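Niltari opens used clothing room in Kurkham

KURKHAM, March 30, 2025. Niltari has opened a sorting and folding room for used clothing on Irberg Street. The room takes in cotton T-shirts, sweaters and children's wear, up to 82 bags a day. Clothes are checked for holes, folded and put out by size. Drop-off is free, with a limit of 5 bags per visit. A second room is planned for June.
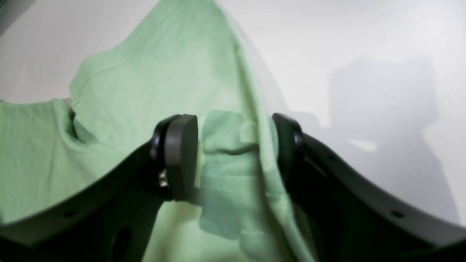 Rekha Sengar said T-shirts are the hardest thing to keep neat on a shelf, and she would like people to bring them in clean and unfolded.

Contact: Blagoje Kolev, Niltari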